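The Wavau Pocket Tissue Pouch

I started sewing these because my family can't get through a movie without somebody sniffling. My oldest wipes his nose on his sleeve, my youngest wipes hers on MY sleeve, and my husband pretends he doesn't have a nose at all. So I made a pouch. Then I made another one because the first got left at the dentist, and now I sell them!

The Wavau holds one regular travel pack of tissues and has a second pocket on the back for the used ones (yes, I know, but you'd rather have them in there than in your coat all January). The back pocket lining wipes clean and the whole thing can go in the washer. Snap it shut first or you'll be picking lint off your jeans like I was.

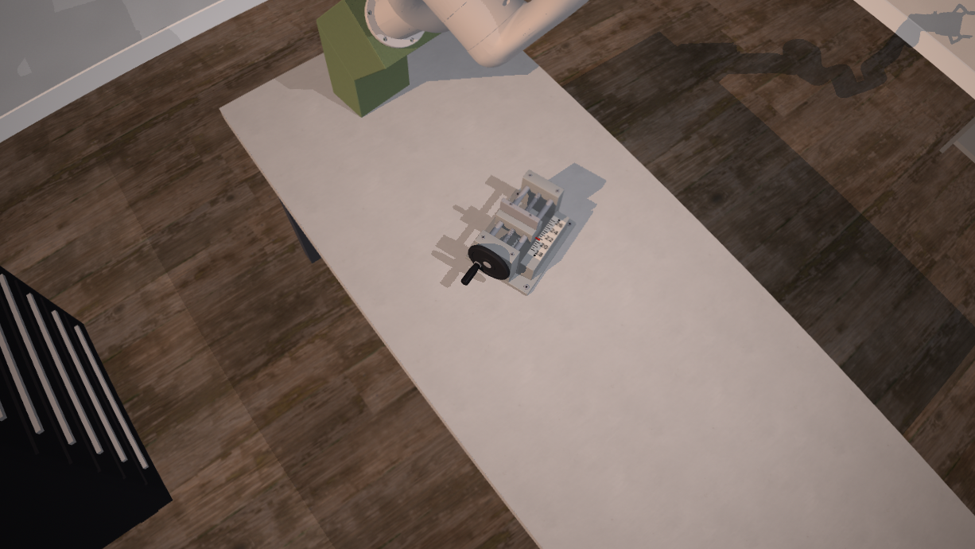

Colors and price

Each pouch is $14, or three for $41 if you have a big sniffly household like mine. Right now I've got Skoltedham (navy with tiny white dots), Ahmadpour (mustard stripe) and Flavedmont, a sort of orange peel color that I love and my kids say looks like cheese. I have 17 of the Flavedmont left and I'm not sure I can get that fabric again — so grab one if you like cheese.

Mehrangiz Shahbazi bought the very first one and keeps it clipped to her stroller. She asked me for a clip, so now they all come with a clip. If you want yours without it, just put that in the order note.

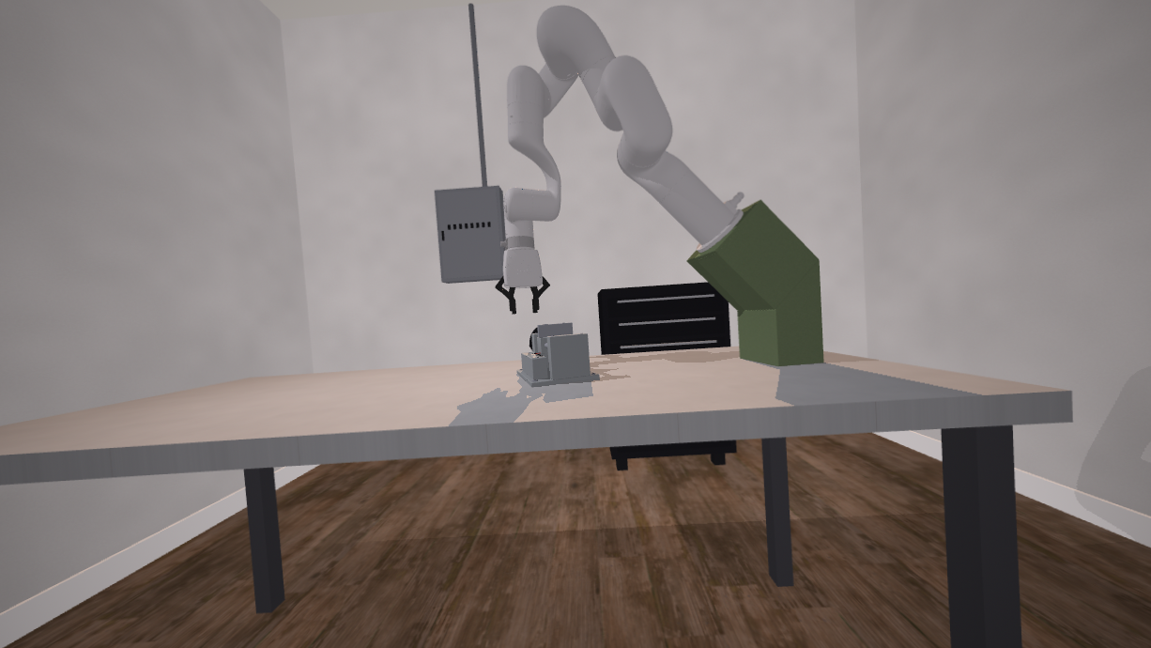 I sew at night after the kids are down, so please give me a few days before I mail yours out. Orders over $48 ship free. Tissues aren't included, and I can't take back a pouch once it's been used, for reasons I think we all understand. Unused ones are fine to return — just leave the tag on and send me a message first.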